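Cever build notes, March

Studio room at Flitthorpe, morning. Second pass on the stage layout for the Akbulut league nights. Ten player stations in two facing rows, five a side, casters up on the mezzanine. Last week's plan had the casters at floor level and the crowd mics picked up everything they said.

Network: moved the game server to the switch behind the stage. Ping at the stations was 11 ms through the old wall run, 4 ms now. Station 7 still drops a frame or two when the replay machine starts a capture. Swapped the cable, no change. Swapped the port, no change. Try a different capture card before blaming the PC.

Dotix overlay: scoreboard loads fine, player names over 18 characters run into the team logo. Shortened by hand for now. The timeout graphic comes in late on the program feed but is on time in preview. Check the stinger length, it may still be set from the old season package.

Audio: headsets okay. Comms for the home side had a hum until the power strip was moved off the lighting circuit. Listen-in channel for the broadcast needs a 20 second delay, currently set to none. Must be fixed before scrims.

Seating: risers take some 20 people a side with the aisle kept clear. Sight line from the back row to the left big screen is blocked by the truss leg. Either lift the screen or lose two seats.

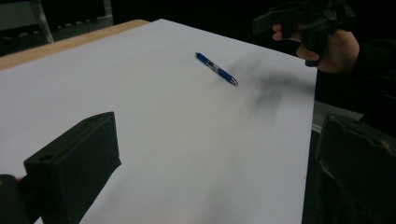 Stage plan has to be redrawn with the casters upstairs and the new cable path. Full size again, the small printouts were no use when we were taping the floor. Big white sheet on the table, blue pen for the network runs, then power in red so the two don't get mixed up. Mark the truss leg this time.

Left to do: capture card on 7, delay, stinger, name field width. Ask Cever about the spare monitor arms, two are stripped.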